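Recording demonstrations by remote control in the simulator

Before you start, load the kitchen layout and check that both hands follow your gloves with no visible lag. If one hand drifts, hold your arms still at your sides and press Recentre. Do this between episodes and never during one.

Set the episode limit to 2,000 steps. The Nirnirton default of 896 is too short for any task that uses both arms.

1. Start with both hands open, above the worktop and clear of the objects.
2. Press Record and wait for the tone.
3. Move the hand over the object, then lower it. Do not approach from the side, where the fingers can catch a tray wall.
4. Close the fingers slowly until the contact reading settles.
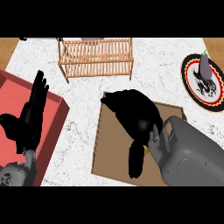
5. Lift straight up until the object clears the walls before moving across.
6. Lower, open the fingers fully and back away.
7. Press Stop once the arm is still.

Keep the idle hand steady. Small movements there are recorded too, and the policy will copy them. Delete any episode with a dropped object unless you are collecting recoveries, in which case tag it "recover".

For the Sarimley set we kept 111 episodes and discarded 62, mostly for rushed grasps.

Export with the Trịnh converter. Episodes saved before Thu 29 February need the old joint order.

Thiện Giáp, Findthorpe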